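Splitting Taneck County: Frequently Asked Questions

What is being proposed?

The proposal would divide Taneck County into two counties. The eastern townships, including Vellness and Pindon, would form a new county. The western townships would keep the Taneck name and the present county seat at Montoya.

Who started this?

Residents of Vellness began a petition in November. It needed 2000 valid signatures to go forward and was filed with 3487. The county clerk has checked them and the petition stands.

Why do supporters want a new county?

Their main complaint is distance. Vellness is 36 miles from the courthouse in Montoya, and most permits, court dates and property filings still have to be handled there in person. Supporters also say the east pays for road work it doesn't get.

What do opponents say?

That two counties means two sheriffs, two assessors and two sets of buildings, all paid for by the same number of people. Several western townships also object to losing the tax revenue from the Pindon quarry.

Does the petition create the county?

No. It puts the question to the legislature, which has to pass an enabling bill. If the bill passes, voters in both halves decide at the next general election. A majority is needed in each half – a large yes vote in the east can't carry the west.

Will my taxes go up?

The study paid for by the current board did not give a single answer. It found that the eastern county would start with higher costs per household for the first 5 years, mainly from setting up offices. After that the result depends on what services each new board chooses to offer.

What happens to the county's debt?

It would be shared according to assessed property value on the date of the split. The same rule applies to vehicles and equipment. Buildings stay with the county they stand in.

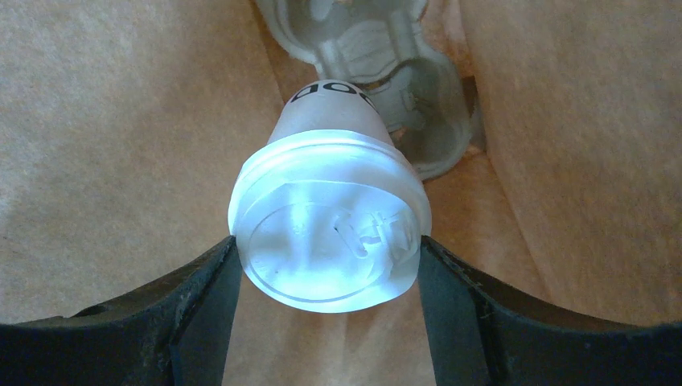
Would school districts change?

No. School district lines are drawn separately and two of them already cross county borders.

Do I need to register to vote again?

No. Your registration would move with your address. Your polling place may change, and you would get a card in the mail if it does.

Where can I read the full petition?

Copies are at the clerk's office in Montoya and at the Vellness and Pindon libraries. The clerk's office closes at 4:30 p.m.

Contact the Clerk | © Taneck County | Back to top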